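Visite du centre de tri et de valorisation des déchets de tempête de Brustari
Compte rendu, 9 novembre 2022

Le site de Brustari est exploité depuis le mois d'août par la société Vunness, titulaire du marché de collecte et de traitement des déchets issus de la tempête et de la crue qui ont touché la basse vallée. La visite portait sur la chaîne complète : réception, contrôle, tri, broyage, évacuation, puis passage à l'atelier et au local technique. Durée : une matinée, à pied, casque et chaussures de sécurité obligatoires dès la barrière d'entrée.

Réception et pesée

L'accès se fait par la route de la digue, côté nord. Les camions passent sur un pont-bascule à l'entrée et un second à la sortie, ce qui évite les croisements. Chaque bon de pesée mentionne la commune d'origine, la catégorie déclarée et le numéro de tournée. Au jour de la visite, le registre affichait 1504 bons depuis l'ouverture. Les apports de particuliers ne sont pas admis : ils sont dirigés vers les bennes posées par les communes, que Vunness relève ensuite.

La principale difficulté signalée à ce poste est la qualité des déclarations. Un chargement annoncé en bois contient souvent de la laine minérale, des câbles et de l'électroménager. L'agent de pesée ne peut pas requalifier le lot de lui-même ; il appose une réserve sur le bon et la requalification se décide sur l'aire de contrôle.

Aire de contrôle et tri

L'aire de contrôle est une dalle béton à pente unique, avec caniveau et débourbeur en point bas. Les lots y sont étalés à la pelle à grappin. Les familles retenues sont les suivantes : bois brut, bois traité, ferraille, gravats, mobilier, équipements électriques, encombrants non valorisables et déchets dangereux, soit 8 catégories. Les végétaux suivent une filière séparée et ne transitent pas par le site.

Les bouteilles de gaz, extincteurs et pots de peinture sont retirés manuellement avant le passage de l'engin. L'amiante-ciment fait l'objet d'un refus systématique à l'entrée. Quand il est découvert à l'étalement, la zone est balisée, le lot est arrosé puis bâché, et une entreprise spécialisée intervient sous 24 heures. Le balisage en place lors de notre passage nous a obligés à contourner l'aire par l'est, d'où une vue assez partielle du tri du bois.

Broyage

Le broyeur lent Brunel est installé sous auvent, à l'écart des stocks. Il traite le bois brut et le mobilier. La terre déposée par la crue use rapidement les outils de coupe, et l'exploitant a ajouté un crible en amont pour retirer les fines. Le réglage de la maille est encore en discussion : trop large, les fines passent ; trop serrée, le crible se colmate avec les lots humides. Le bruit mesuré en limite de propriété n'a pas été communiqué. La brumisation contre les poussières fonctionne à partir d'une cuve d'eau pluviale, complétée par le réseau en période sèche.

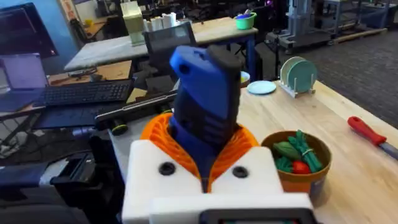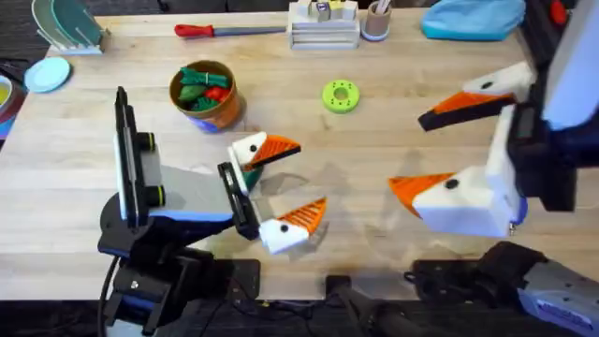 Vues prises au même endroit, visite de Brustari.

Stockage et évacuation

Les stocks sont répartis en alvéoles de blocs béton empilables. La hauteur maximale est peinte sur le bloc d'angle. Pour le bois broyé, une sonde de température est plantée dans chaque tas et relevée deux fois par jour ; au-delà du seuil fixé par la consigne, le tas est ouvert et retourné. L'alvéole 26, au fond du site, reste vide en permanence et sert au déplacement d'un tas en cas d'échauffement.

La ferraille part par barge depuis le quai Mạc, situé en contrebas de la digue. Le tirant d'eau disponible y a diminué avec les dépôts de la crue et les barges ne sont chargées qu'en partie. Un dragage est demandé, sans calendrier à ce stade. Le reste part par route. Les gravats criblés sont réemployés en remblai pour la réfection des chemins de halage, sous réserve d'analyse par lot.

Eaux et sols

Point le plus discuté de la visite. Le site est lui-même en zone inondable, sur un remblai ancien. Le bassin de rétention recueille les eaux de la dalle et peut être isolé par une vanne manuelle. Celle-ci se trouve côté rivière, donc du côté le moins accessible en cas de montée des eaux. L'exploitant indique que la motorisation de la vanne est prévue, avec commande déportée à l'entrée. Nous avons demandé la procédure provisoire ; elle prévoit une fermeture anticipée dès le passage en vigilance orange, ce qui suppose de cesser tout apport à partir de ce moment.

Trois piézomètres sont en place. Les résultats de la première campagne n'étaient pas disponibles.

Atelier et local technique

L'atelier assure l'entretien courant des grappins et du convoyeur. Les pièces d'usure du broyeur sont tenues en stock sur place, les délais d'approvisionnement ayant provoqué un arrêt prolongé au démarrage. Le local technique regroupe l'armoire électrique générale, surélevée sur châssis, et le groupe de secours, qui alimente la pesée, l'éclairage et les pompes de relevage. Il n'alimente pas le broyeur.

Documents à recevoir de l'exploitant

Plan de récolement du réseau d'eaux pluviales.
Résultats des piézomètres, première campagne.
Consigne de surveillance des tas de bois, version en vigueur.
Mesures de bruit en limite de propriété.
Bilan des lots refusés pour amiante, par commune.

L'autorisation temporaire du site court jusqu'à la fin de la campagne de collecte. Sa prolongation dépendra du volume restant dans les communes de la rive gauche, où les démolitions n'ont pas commencé.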